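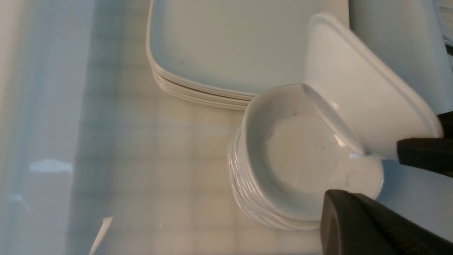

Rohani Pillai wrote that the index should keep every surname the way the clerk spelled it, even when the same man signs two different ways on one page, and that she would rather search four spellings than find out later that someone had tidied her great-grandfather into a stranger. Version 2 of this data set follows that advice.

Search this repository Search Clear

Brindport Lodging Ledger Index
Posted 9 June 2025 by Karthikeyan Raju

What this is

An index to one handwritten ledger from the Osman lodging house in Brindport. The ledger lists people who took a room or a bed, with the place they said they came from and sometimes a remark about work, family or money owed. It has 200 numbered pages. The index has one row for each entry that could be read well enough to give at least a surname.

I started it to find one person, my mother's uncle, who left Zerkden and was not heard from for a long time. He is in there, on a page near the back, under a spelling I would not have tried. By then I had typed up most of the book and it seemed silly to keep it on my own computer.

The index is meant for family history. It can help you find a name and a page number. It is not a full transcription, and it should not be cited as proof of anything without looking at the page itself.

Files

ledger_index.csv is the main file. Use this one unless you have a reason not to.
surnames.csv lists the 124 surname groups and the spellings placed in each.
places.csv lists place names as written, with my reading of where each one is.
missing_pages.txt lists the pages that are gone or cannot be read.
changes.txt says what was corrected and in which version.

All of the files are plain text in UTF-8. The csv files use commas, with double quotes around any field that has a comma in it. Spreadsheet programs sometimes turn the short dates into something else when you open the file directly. Import the arrival column as text.

Columns in ledger_index.csv

entry_id: a number I assigned, in ledger order. It does not appear in the book.
page: the page number written in the top corner by the clerk.
surname_written: the surname as spelled in the entry.
surname_index: the group name from surnames.csv.
given_name: first name, initial or title. Blank if none was written.
arrival: the day and month as written. The clerk rarely put the year.
from_place: the place as written.
note: a short version of any remark.

That makes eight columns. Version 1 had fewer, with the written and indexed surnames squeezed into one. 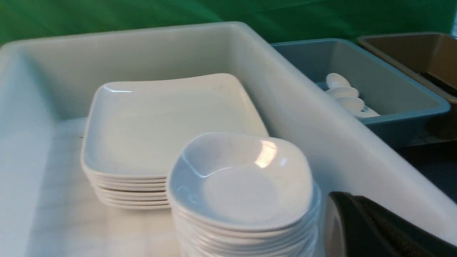
The arrival column needs a little care. The clerk wrote a year at the top of the first page of each January and almost nowhere else, so for most entries the year has to be worked out by counting back to the last one given. I have not done that in the file. Two of the January pages are among the missing ones, and a wrong year typed into a column looks just as solid as a right one. If you work out a year for your own person, please keep a note of how you got it.

How the entries were read

I read each page once from start to finish and typed as I went. After a break of several weeks I read it again without looking at the first version. Where the two readings differed, I went back to the page and picked one, and the other reading went into the note column with the word "or" in front of it. Rohani Pillai then checked a share of the pages, mostly the ones with faded ink, and sent corrections.

Some habits of the clerk are worth knowing:

His capital L and capital S are nearly the same. If you are looking for a Lander, try Sander.
He drops the final e from many names and adds one to others.
"Do." means ditto and refers to the line above. I replaced it with the full word it stands for and marked the note with "ditto in original."
A small cross beside a name seems to mean the person paid in advance. I first took it to mean that the person had died, and version 1 says so in several notes. That was wrong. One man with a cross beside his name turns up again on a later page, complaining about the stairs.
Women traveling with a husband are often entered only as "and wife." They do not get their own row, but the words are kept in the note.
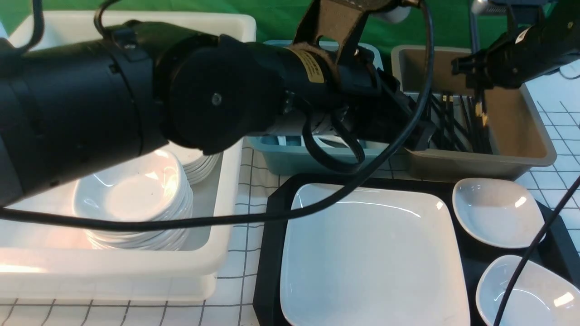
Arm and gripper, with cables over the stacked plates and the bowls.

Surname groups

The groups in surnames.csv are there to help with searching. They are my judgment and nothing more. Two spellings share a group if they sound alike when read aloud and I could see at least one case where they seemed to be used for the same person. A group is not a family. The largest one certainly mixes people who had no connection to each other, and I know this because two of them, with the same first name, got into a dispute over a coat and the clerk wrote it down.

If you think a group should be split, say which entries should go where and what makes you think so. Family stories are welcome as a reason, but I will record them as family stories.

I did not join the rows into people. Someone who stayed three times has three rows. The first version of my own tree had one uncle arriving in Brindport twice without leaving in between, and he later came apart into a father and son. I would sooner leave that work to whoever knows the family.

Places

Place names were harder than surnames. The clerk wrote down what he heard, and many of the lodgers came from villages he did not know. Zerkden appears under several spellings, and one of them is close enough to another village that I left the reading blank in places.csv. A blank there means I looked and could not decide. It does not mean the place is unknown.

Also remember that the from_place column is where the person said they came from. For some that was a birthplace and for others it was the last town they slept in. My mother's uncle gave a port.

Missing pages

Eight pages are missing or unreadable. They are listed by number in missing_pages.txt. Most were cut out neatly close to the binding. One is present but has been soaked at some point, and only the page number survives. If your person should be in the ledger and is not, check this list before you give up on them.

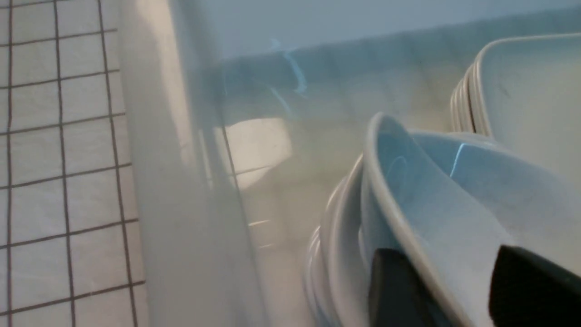
Loading into Trollus

Trollus can read ledger_index.csv as a source list. Map surname_written to the name field, and put surname_index in the alternate name field. Do not let it merge matching names during import, or it will build people out of strangers and you will have to undo them one at a time. The option is in the import window and it is switched on when you open it.

If you do not use Trollus, any program that can filter a table will be enough. Sorting by page and then by entry_id puts the rows back in the order of the book, so you can see who arrived alongside your person. That has been more useful to me than any search. People from the same village tended to come together, and the neighbor two lines up may be the cousin.

Privacy

Everyone named in the ledger was an adult or was traveling with one, and all of them would be long dead by now. A few remarks concern illness or debt. I shortened these but did not remove them. If an entry about your own relative bothers you, write to me with the entry_id and I will take out the note and leave the name.

Known problems

The indexed surname is blank in a few rows where I could not choose a group.
Rows for the first few pages were typed before I had settled on how to treat initials, and some have a period after the initial while others do not.
The note column mixes my words with the clerk's. Anything in double quotes is his. The rest is mine.
places.csv has no map coordinates. I may add them later.

Corrections

Send the entry_id, what the file says now and what you think it should say. A photo or scan of another record with the same name helps a lot, especially one with a signature. Corrections are added to changes.txt with the sender's name unless you ask me to leave it out.

Use

You may copy, change and share the files. Please give the name of the index and the version number so that people can tell which spelling of a name they are looking at. For a single entry, this form works:

Brindport Lodging Ledger Index, version 2, page and entry_id.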